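## 4. Loading the Kirside two-tier produce stand

Read section 3 first if the frame has not yet been levelled. The stand must be on its final spot before any produce goes in. Do not drag it when loaded, even on carpet.

### 4.1 Before you start

You will need:

- a clean, dry cloth
- food-safe surface cleaner
- the price rail clips from bag 3
- a shopping basket or crate to carry produce to the stand

Check that both wooden trays sit flat in the black metal frame. Press down on each corner in turn. If a tray rocks, lift it out, turn it end to end and try again. A tray that still rocks after turning should be reported to the Gresow parts desk, quoting part 213 for the upper bin or part 63 for the lower tray.

**Caution:** Hold a tray by the wooden sides when lifting it out. The handle on the edge of the wood is for steadying the stand and will pull loose if it takes the full weight.

### 4.2 Filling the trays

1. Wipe out both trays and leave them to dry.
2. Fill the lower tray first. The stand is steadier with the weight low down.
3. Put large, heavy items here, such as napa cabbage or squash. Lay cabbages on a slant so that each one overlaps the next, and keep the front row against the lip.
4. Fill the shallow upper bin with lighter goods. Long vegetables should lie side by side and point the same way. Bitter melons, courgettes and cucumbers all fit well.
5. Step back to the customer side and check that nothing leans over the front board.
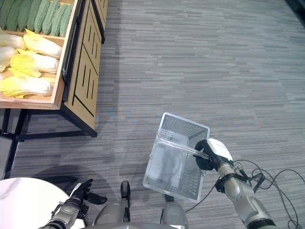
Keep the upper bin to a single layer. A second layer hides the stock underneath and bruises it, and ridged or bumpy skins mark more easily than they look. The lower tray will take two layers of cabbage, provided the top one stays clear of the bin above.

**Note:** Leave the space between the lower crossbars open. It lets air move under the tray and makes the floor easier to sweep. Boxes pushed in here will also catch on the legs when the stand is next moved.

### 4.3 Daily care

1. Take out anything soft, split or yellowing at the stalk.
2. Bring older stock to the front and put new stock behind it.
3. Brush loose leaves out of the corners of the lower tray — they hold damp and will stain the wood.
4. Wipe the side panels with a dry cloth, following the direction of the black lines. Do not use cleaner on the lines themselves.

### 4.4 If something is wrong

**Produce rolls forward.** The frame is not level. Empty both trays and go back to section 3.

**The wood feels rough or raised.** It has been left wet. Let it dry for two days, then rub it down lightly with fine paper.

**A leg sinks into the carpet.** Fit the wide feet (sold separately) to all four legs, never to one leg alone.

For spare trays and clips, write to Nélida Bravo at the Gresow parts desk.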